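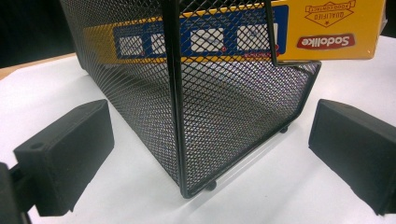

我妈每次视频都要问一句:你写的那些机器人,到底什么时候能来给我收拾桌子?她问了好几年,我的答案也换了好几种,从“快了”到“再等等”,最近改成了“你先自己收着”。

四月里我去看了一回Lunine办的小型演示。十四支队伍,每队一张桌子,题目一律是家务:叠毛巾、把杯子放回架子、把纸盒塞进网格文件架。听上去像幼儿园的结业考试。我到的时候是上午,毛巾组已经愁云惨淡,有一条毛巾被叠成了某种我只能称之为“情绪”的形状。

我在收纳那一项前面站得最久。把一个纸盒放进一个铁丝网架子,人做这件事的时候脑子里多半在想晚饭。可你要是盯着两根夹爪手指看上一会儿,就会替它们操心起来。网眼是透的,摄像头看过去,前面一层网,后面又一层网,盒子上印的花花绿绿被切成一堆菱形小格,哪里是架子的边,哪里是盒子的边,全得猜。盒子又是软脾气,夹紧了瘪,夹松了滑。架子本身也轻,盒子一角挂在网上,再往下推,整个架子就跟着散步去了。人这时会伸出另一只手扶一下,根本不用想。机器的另一只手,多数情况下要另外付钱。

带我转的Janka Vondráček做了很多年产线自动化,对家务机器人的态度大致相当于老厨师看泡面广告。她说车间里的活早就不这么干了:零件从哪儿来、朝哪一面、歪几度,都是事先定死的,机器闭着眼也能放对。“你家的桌子肯让我定死吗?”我想了想我家的桌子,没接话。

不过她也承认,车间里同样有一大堆没人愿意碰的零碎。Skevuvari那边有条包装线,换一次盒型,夹具就得重调,调完了还得有人守着,专门捡掉下来的那几个。她管这个人叫“自动化的最后一个零件”。据说这个零件目前还没有替代型号,而且要吃午饭。

Dafis队给我看了他们的成绩单:试了五百次,分門別類记着失败的原因,“卡边”那一栏特别长。我喜欢这张表,比宣传片好看多了。宣传片里的机器手永远一次成功,配着钢琴曲,桌上还有一盆绿植。我至今没见过哪家肯拍它把绿植碰倒的那一遍。

下午跟Maëlys Hamel喝咖啡,她刚试用完一台Suvum,能在厨房台面上挪东西的那种。我问好用吗,她说好用,前提是睡觉前先把台面收拾干净,不然它不知道从哪儿下手。我说那它收拾什么呢?她搅了很久咖啡,说它收拾得很认真。

我自己的看法,这一年变得没那么刻薄了。两年前同样的题目,大部分手臂连盒子都找不着,现在找得着,也抓得起来,卡在最后那几厘米。最后几厘米当然最难,可是能卡在那里,说明前面的路走过来了。擦桌子我觉得会先成,叠衣服还得熬,至于把一抽屉纠缠不清的充电线理顺,我建议人类和机器都别试。

回家以后我拿自家的文件架和一盒茶包做了个对照实验,左手端着杯子,右手去放。第一次就卡住了。我晃了两下,骂了一句,它就进去了。不知道骂的那句算不算控制策略,下回问问Janka。

晚上视频,我妈又问了。我说它们在学放盒子。她说放个盒子还要学?然后转头喊我爸,让他把沙发上的盒子收走。喊了三遍。

联系作者 | 版权所有,转载请注明出处 | 返回顶部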